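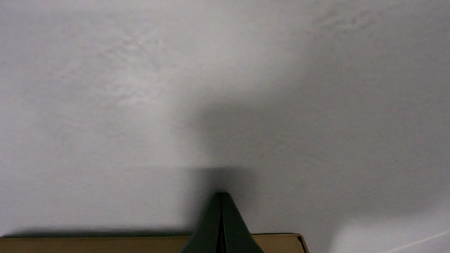 Kalkidan Demissie wrote to me after the last post to say that I was throwing away the wrong episodes, and that a set made up only of clean runs would teach the arms to do the job well right up to the first small mistake, and then to do nothing useful at all.

I didn't agree when I read it. I had spent most of March deleting anything with a wobble in it and I was proud of what was left. But I went back and checked, and the comment was mostly right, so this post is a correction to the earlier one.

For anyone new: the project is called Mersha. Two simulated arms on one table, one small carton, and a person driving both arms by hand while the simulator records everything. The task is to bring the two grippers in on the carton from either end, lift it together, turn it, and set it down again. Each attempt is one episode. The recorded camera views and the joint positions go into the training set, and a policy learns to copy what the person did. I do the driving in the evenings, mostly, and on weekends when the weather is bad.

As of 13 August 2022 I have 1,678 episodes saved. Before the comment I had thrown out 400 more. I still had those on an old drive, because I am bad at emptying folders, so I could go through them and see what I had been rejecting.

A lot of them were real junk. I had started recording before I was holding the controls properly, or I had stopped halfway to answer the door. But 300 of the 400 were attempts where one finger caught the edge of the carton, or the carton tipped, and I backed off and tried again and got it. I had marked every one of those as bad. Those are back in now. 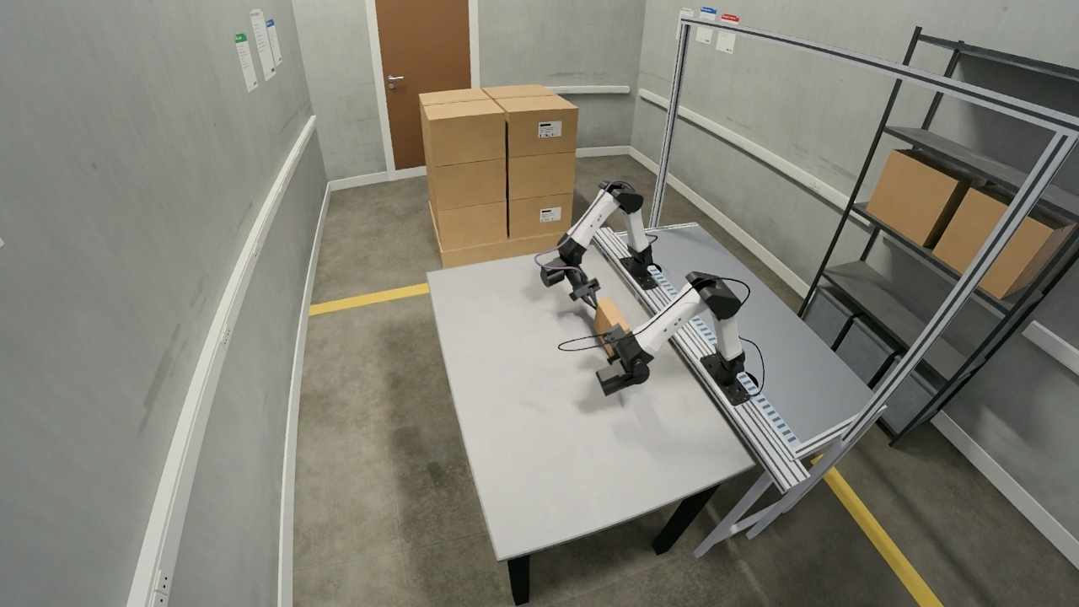
The next thing I changed was how an episode starts. I used to reset the carton to the same spot each time, just left of the rail, with the same side facing out. It made for quick sessions, and it also meant the policy hardly needed to look at the carton. Move the carton a little toward the near arm and it would close on air where the carton used to be. Now the reset script picks a new position and a new angle, and I have to deal with whatever it gives me. Sometimes it gives me something I can't reach with both arms. I skip those and log the position.

I also split the notes field. It used to say "good" or "bad." Now there are three labels: clean, recovered and abandoned. Abandoned episodes stay on disk but don't go into training. I may find a use for them later.

The driving itself is slower than people expect. Two arms at once is tiring, and I tend to favor the right hand, so one arm gets to the carton first and waits for the other. The policy has picked that up. You can watch it pause in the same place I do. I am not sure I want to train that out, as the pause does give the second arm time to line up, but it looks odd.

Storage is the other headache. I moved the older recordings to the machine called Fistgate, and the copy took all night and failed near the end. I ran it again the next night with checksums on and it went through. Drestevbridge holds the second copy. If you are starting something like this, set up the second copy before you record anything.

Training with the recovered episodes included is running now - first on the fixed starts, so I can compare it with the old policy, and then on the random ones. I'll post the curves when I have them, along with the list of positions I skipped. Kalkidan also asked whether I record how long each attempt takes. I do, but the early timestamps are wrong and I still have to fix them.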